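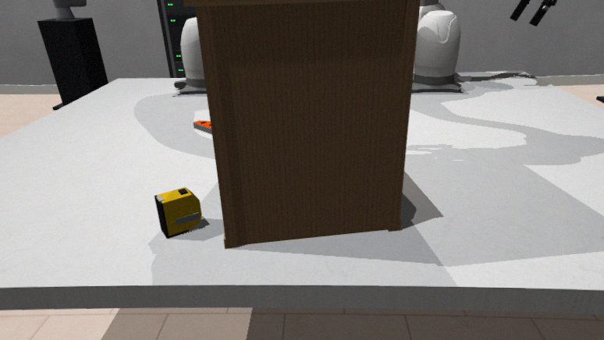 Sim view, wood cabinet scene, one gripper upper right. Tape measure at left is one of the loose props.

From: Digby Rewi
To: mimby-users
Subject: Re: [mimby-users] Cabinet scene, arm drives through the door (fixed in new build?)

Nhi, thanks for writing this up. I have a lot of trouble with the conclusion, so I'm going to go through it in order.

Nhi Từ wrote:

> Hi all,
>
> Short version for those who don't want to read the whole thread from
> December. The fault where the right arm pushes its fingers into the
> cabinet panel and the controller never trips should be gone in the
> current Mimby build. The cause was the contact margin on thin panels.
> We widened it, reran the cabinet scene 45 times, and the force stop
> came on every time it was supposed to.
>
> I-seul has also checked that the loose props no longer jump when the
> cabinet gets bumped. I think we can close the ticket and let Dunstan
> go back to using this scene to sign off new paths before they run on
> the real cell.
>
> Nhi

First, the margin. I believe you that it was too small. I don't believe it was the cause. If a thin panel were the whole story, the left arm would have gone through it too, and in the logs I-seul posted it never did. Same panel, same speed cap, same fingers. The left arm stopped and the right arm kept pushing. Something is different between the two arms and a contact margin is shared by both. Did anyone compare the two config files line by line? I asked this in the last thread and got a reply about graphics drivers.

Second, the 45 runs. Were they 45 different starts or one start repeated 45 times? When I pulled the run folder the joint values at step zero were the same to the last digit in every file I opened. If the seed is fixed then you ran it once and copied the answer. I'd be happy to be wrong here, maybe I grabbed the wrong folder, but please say which one is the right one.

Third, the cabinet itself. In that scene it is a tall box with a plain front, no handle, standing close to the middle of the table with both arm bases behind it. So for a good part of the table the arms have to come over or around it, and the wide view can't show you what is going on behind the panel. That is exactly where the old fault happened. Everyone who "watched it and it looked fine" was watching from the front. I don't count that as a check. Put a second view behind the table or plot the finger depth against the panel, and post the plot.

On the props, I'll take I-seul's word that they sit still now. But a prop that sits still can also mean the cabinet has been pinned to the table, and a pinned cabinet will hide a soft push very nicely. Is it pinned? I looked through the change notes and they say "stability improvements" and not one word more.

Now the part that bothers me most. The ticket is being treated as a drawing problem, fingers poking through a texture. It was a safety problem. Mereana ran the path at Kanham because the sim had passed it, and the real arm leaned on a real cupboard until she hit the stop by hand. The cupboard was scrap anyway and she was standing where she should have been, so it went down as a minor event. The stop that was supposed to come on by itself did not, in the sim or on the floor. If the only thing changed since then is a number inside Mimby, then the floor cell has had no fix at all. Has anybody touched the Jemon controller settings? Milagros told me in around the second week after it happened that the force limit on the right arm was still on the factory value. I have heard nothing since.

So, my vote is to keep the ticket open until we have:

- a diff of the left and right arm configs
- runs with starts that really vary, with the seeds listed
- finger depth and force on the same plot, for 2 speeds at least
- a plain yes or no on the pinned cabinet
- someone at Kanham pressing the real gripper on a foam block, slow, with a hand on the stop, and writing down the force where it trips

I can do the config diff myself if someone gives me read access to the Dunstan repo. My old login stopped working when it was moved. The foam test needs Mereana or Milagros and I won't volunteer them.

Until then I would not sign off any path from this scene, and I'd like the note on the wiki that says "cabinet scene OK" taken down. People copy that line into their own reports.

Digby

PS. Nhi, your attachment with the force traces came through as zero bytes. Can you put it on the share?

_______________________________________________
mimby-users mailing list

This archive uses cookies to remember your reading settings. By continuing to browse you agree to our use of cookies. Accept | Manage choices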